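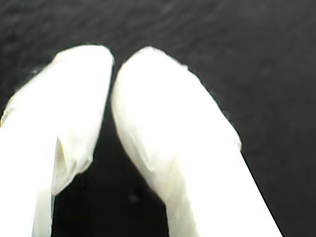
图1 深色底上的白,暗一点的地方略偏象牙色。

# 色彩基础 第2讲:白

讲义更新:12/09/2025

上次下课前我说这一讲专门讲白色,底下有人笑了,我听见了啊。一个颜色能讲一整节课吗?我备课的时候是越写越长,最后砍掉了一大半,砍掉的放在补充阅读里,想看的自己去翻。

## 先从纸说起

请大家把手边的复印纸、笔记本和课本叠在一起看。单独拿出来,每一样你都会说是白的,叠起来马上就露馅了:有的发蓝,有的发黄,有的灰扑扑的。我们的视觉系统很会“配合”,它会拿周围最亮的东西当作白的标准,再把环境光的颜色扣掉一部分,这个叫色适应。所以你在黄灯底下看书,看久了纸还是白纸,可是拿相机用日光白平衡一拍,整页都是橘黄的。

复印纸为什么发蓝呢?多半是加了荧光增白剂。这类东西吸收紫外线,再以蓝光的形式放出来,把纸浆本来的那点黄给盖过去。日光里有紫外线,它就显得特别精神;换成一般的白光LED,紫外成分很少,它就蔫了。我去年给课程买过一批Skaser的水彩纸,包装上写着“自然白”,在窗边和复印纸一比,同学们都说像旧书。其实人家只是没加增白剂!放上几年再比,谁更像旧书还不一定呢。

(考试会考:荧光增白和漂白的区别。漂白是去掉或者改变吸光的有色物质,增白剂是另外添一点蓝光进去。每年都有人写反,拜托了。)

## 三种老朋友:铅白、锌白、钛白

油画颜料里的白,历史最长的是铅白。覆盖力不错,干得快,漆膜有韧性,老画家爱得不行,缺点是有毒,在水彩和壁画里碰到硫化物还会变黑。油画里有油膜包着,情况要好得多。

锌白偏冷,比较透明,混色的时候很温和,不会一下子把别的颜色“吃掉”。可它在油里形成的膜偏脆,大面积打底容易开裂,我自己就吃过这个亏,一张画了整个十月的静物,几年后角上裂得像干泥塘。心疼。

钛白是二十世纪才普及的,遮盖力最强,现在墙漆、塑料、纸张里到处都是它。它的折射率高,这也是它遮得住的原因:颜料颗粒和周围介质的折射率差得越大,光在界面上散射得越厉害,底下的东西就越看不见。粒径也有关系,这个下一讲再展开。

实验课我们用的是Tillico的管装颜料,三种白都有(铅白那一管只看不碰,我来演示)。色卡用Urnix那套,请注意借出来之后不要用手指摸色块,手上的油会留印子,我说过很多遍了。

## 白的形状是靠灰画出来的

这一段是给选修素描的同学加的,别的同学也听一听。初学者画白色物体,最常犯的毛病就是不敢下手,总觉得它是白的嘛,涂深了不就脏了?结果整张纸干干净净,东西也立不起来。你去看石膏像,真正接近纸白的只有很小一块,剩下的全是各种浅灰,靠近桌面的地方还会带上桌布的颜色。

反过来,光太强的时候这些灰会一起被冲掉,物体内部的起伏就弱了,只能靠边缘和背景的反差来认轮廓。背景越深,白就显得越白,这是同时对比,第53页有那张经典的灰方块图,两块一样的灰,放在黑底和白底上怎么看都不一样。我知道答案这么多年了,现在看还是会上当。

揉过的纸是练这个的好题材,便宜,而且每一道褶子都有自己的受光面和背光面。 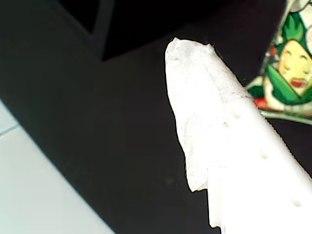

有同学在讲义留言里提了个意见,说照这个讲法,白就根本不算一种颜色了,只算“反射得多又不偏不倚”,那色卡上为什么还要给白留位置,还分暖白冷白呢?

问得好,我在这里一起回答。理想的白确实没有色相,各个波长都全反射,可是现实里没有哪样材料做得到,总会多吸收一点这个、少吸收一点那个。色卡上的暖白冷白,说的就是这点偏差。至于算不算颜色,看你在哪个语境里说话:谈彩度,它在零附近;谈颜料、谈命名、谈你家墙上刷什么,它当然算。写论文的时候把语境交代清楚就行,别跟人吵架。

## 作业

1. 收集12种你认为是白色的材料,剪成小块,按从冷到暖的顺序贴在一张16开的深色卡纸上。布、纸、塑料、蛋壳都行,食物请不要贴(去年那块年糕我还记得)。
2. 在窗边和台灯下各看一遍,把顺序发生变化的地方写下来,简单解释一下。这种现象跟同色异谱是亲戚,可以先查一下这个词。
3. 选一块,用铅笔画它,不许留纸白。

纸样不够的话,Toma材料室的抽屉里有边角料,随便拿,拿完把抽屉推回去。

下一讲讲黑,顺便把粒径那部分补上。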